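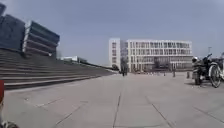 No. 528

I have a thing about steps. Give me a city with a famous museum, a famous market and a long flight of concrete stairs next to an office block, and I'll be on the stairs with a sandwich. So you can imagine how happy I was when Zihan Wan wrote to me in March and said, more or less, you have to go and see the plaza at Unholm, take the early bus, bring a hat.

I forgot the hat. I did take the early bus, though, and got off one stop too soon (the stop names all start with Unholm, be careful) and so I came at the place on foot through the back streets, past the Siveo bakery, which I'll get to. Then the street ends and there's all this paving! Big pale slabs with long dark seams between them, running off in different directions, and a white building way over on the other side with its rows and rows of windows.

The seams are my favorite part. I know that sounds silly. But on a big open surface like this your eye wants something to follow, and I followed one with my feet like a kid walking along a curb. I like old paving more than new, and I like it best with some scuffs on it.

Then the steps. They're wide and shallow, the kind you can't climb at a normal pace – one step per stride is too short and two is too long, so everybody ends up with a funny little shuffle. Going up I took them at a slant, which works much better. From the bottom they stretch away in gray stripes, light and dark and light again, getting thinner and thinner the farther you look. I tried to draw that in my notebook and gave up after three tries. My stripes looked like a stack of mattresses.

I had a Yu notebook with me, by the way, the small one with the stiff back, and for anyone who sketches standing up I can't recommend that size enough. My drawing is bad in any size but at least the page stays flat.

What I really wanted to see was the dark buildings above the steps. Zihan had described them as "drawers somebody forgot to close" and I love that. They're all horizontal bands and angles, very heavy looking, and then you turn your head and there's the white block, all upright and regular and pale. I kept going back and forth between the two. If I had to choose I'd take the dark ones, but I'd rather have the white one's windows if I worked there.

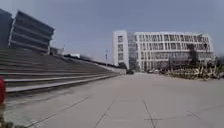 Steps on the left, white building across the plaza, and a very gray sky.

I was hoping for sun, and for long shadows down the stairs, and I got a flat gray lid of a sky instead. After a while I came around to it. Concrete looks good in that light! You notice the pale edges of the steps much more, and the bluish glass tucked in between the narrow part of the white building and the main part, which I walked straight past the first time. There's a thin pole beyond the parapet too, and I used it to line up my drawings. Still mattresses.

Jinlong Du, who I met up with later for lunch, grew up near there and told me he and his brother used to race from the bottom step to the trees by the white building and back. I asked who won. He said it depended on who you asked, and then he changed the subject, so I think I know.

Lunch was at Claltico, a noodle place a few streets away. Get the cold sesame ones. Get extra peanuts. It was full when we came out, with a line down the sidewalk, so go a bit before noon if you can.

A few practical things for anyone planning a visit:

The wind comes across the open part pretty hard, so bring a layer even if it's mild in town.

The Siveo bakery sells yesterday's rolls at 50 percent off until they run out. I bought two bags and regret nothing.

If you like drawing, start at the bottom of the steps and look along them, then cross over and look back from the far side. It feels like a different place from there.

I want to go again in the evening, when there are lights on in the white building and all those windows would make a proper grid of yellow squares. Zihan says it's even better after rain. I'm already looking at bus times, and this time the hat is hanging on the door handle.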